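**Pull en laine qui bouloche au bout de 2 lavages, normal ou pas ?**

**mirabelle_54**
Bonjour à tous, question rapide je suis au boulot. J'ai repris un pull Surel en novembre, col rond, laine + je sais plus quoi. Deux lavages à la machine, programme laine, et déjà des bouloches partout sous les bras. Mon ancien de la même marque a tenu 6 ans. C'est moi ou la qualité a plongé ?

**tonton_maille**
C'est pas toi. Mais deux questions : essorage à combien ? et tu le mets sur l'envers ?

**mirabelle_54**
Essorage aucune idée, celui par défaut. Et non, à l'endroit. Oups.

**Kerleo**
Faut arrêter avec la machine pour la laine. Bassine, eau tiède, vingt minutes, on presse sans tordre, point. Ma mère a fait ça toute sa vie, ses gilets sont nickel.

**tonton_maille**
@Kerleo pas d'accord. Le programme laine d'une machine récente brasse moins que quelqu'un de pressé au-dessus d'un lavabo. Ce qui flingue les pulls c'est l'essorage trop fort et le tambour trop plein. Et la lessive aussi. Une lessive normale avec des enzymes sur de la laine, non.

**Kerleo**
Brasse moins, brasse moins... j'en ai feutré un dans une machine neuve, programme laine, tout seul dans le tambour. Taille 12 ans à la sortie. Donc bon.

**babak.n**
Babak Nouri, je tiens un petit pressing, j'en vois passer toutes les semaines. Vous mélangez deux choses. Feutrer = température + frottement. Boulocher = fibres courtes qui remontent, ça arrive même porté sans jamais laver (sac en bandoulière, ceinture de sécurité, accoudoirs). Les premières bouloches sur un pull neuf c'est souvent les fibres en trop qui partent. On rase, on attend. Si ça revient pareil au bout de 12 ports, là oui le fil est médiocre.

**mirabelle_54**
Ah ok merci, donc je le renvoie pas tout de suite. Raser avec quoi ? J'ai vu le rasoir Emholm, pas donné

**zoubida_b**
J'ai le Emholm, bof. La batterie tient rien. Le peigne Sevura marche mieux sur les mailles fines, par contre sur du mohair surtout pas, ça arrache tout.

**tonton_maille**
+1 pour le peigne. A plat, jamais sur cintre, et on tire la maille d'une main sans forcer.

**Kerleo**
Un rasoir jetable et basta. Gratuit.

**zoubida_b**
Et un trou dans la manche. Gratuit aussi.

**babak.n**
Le jetable je déconseille, désolé Kerleo. J'ai une cliente qui m'en a rapporté un avec une maille filée sur tout le devant.

**mirabelle_54**
Et pour le séchage ? chez moi y a pas la place d'étaler, je mets sur le radiateur en général

**tonton_maille**
Aïe. Pas le radiateur !!

**babak.n**
À plat sur une serviette éponge, loin du chauffage. Manque de place : le séchoir filet qui se pose sur la baignoire, on en trouve chez Mahmoudi au rayon linge. Sinon dossier de chaise en dépannage mais ça marque les épaules.

**zoubida_b**
Moi c'est roulé dans une serviette, on appuie fort (avec les genoux lol), puis à plat. Le lendemain c'est bon, sauf les grosses torsades. Et pliez-les au lieu de les pendre. Bras sur les côtés, on rabat, en trois. Bordeaux tout doux de ma fille, avant pliage :

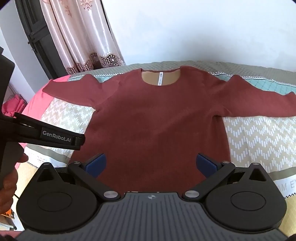
## Récap demandé par mirabelle_54 (modifié jeudi)

- sur l'envers, tambour pas plein, essorage mini
- lessive laine, sans adoucissant (Kerleo n'est pas daccord, il met du vinaigre blanc)
- peigne ou rasoir électrique, pull à plat
- séchage à plat, pas de radiateur
- ranger plié

**Kerleo**
Je maintiens pour la bassine.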